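**Desktop Refurbishment and Component Reuse**
Student project report, Lira Technical School
Submitted by Rosemarie Harms and Rosário Mendes
February 10, 2021

## 1. Purpose of the project

The school holds a stock of retired office desktops, most of them donated by Sokudholm when that company moved its staff to laptops. The project was to determine which of these computers could be returned to service, at what cost, and in how much time. A total of 23 towers were assigned to the authors. The budget for replacement parts was 225 dollars.

Refurbished machines are intended for the reading room of the Colombo Street library, where they will be used for word processing and web access. Graphics performance was therefore not considered.

## 2. Method

Each tower was given a number and a paper record sheet. The side panel was removed and the case laid flat, so that the motherboard faced up and all connectors could be reached without turning the unit. Dust was removed with a soft brush before any part was touched.

Disassembly followed a fixed order: memory, drive cables, processor cooler, processor. The socket lever was left open until a tested processor was ready to go in. Bare sockets were inspected under a lamp for bent contacts, and two boards were rejected at this step.

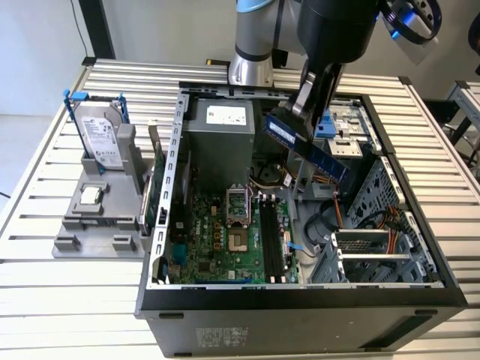

Memory was treated as a separate task. Modules taken from all towers were pooled, sorted by type and speed, and tested in a single reference machine before being assigned again. A module that reported even one error was discarded. When a module is installed, the notch in its lower edge must line up with the key in the slot, and even pressure is applied until the end clips close. On several older boards the clips were stiff and had to be checked by hand.

Power supplies were tested outside the case with a load tester from Drikix. They were not opened at any time.

## 3. Results

Of the 23 towers, 14 were returned to working order. The remaining 9 were used for parts. The most common faults were failed hard drives and swollen capacitors - the latter found almost entirely on boards from a single delivery.

Spending on parts stayed within the budget. The largest expense was replacement drives, followed by thermal paste and coin cell batteries for the system clock.

## 4. Difficulties

Record sheets for the first towers did not include a line for memory type, and these units had to be opened a second time. Cable routing also took longer than planned. Loose power leads near the fan were tied back in every unit before the panel was replaced.

## 5. Recommendations

The record sheet should be revised before the next delivery is accepted. The authors also recommend that donated machines be sorted by board model on arrival, and that tested memory be stored in labeled antistatic bags.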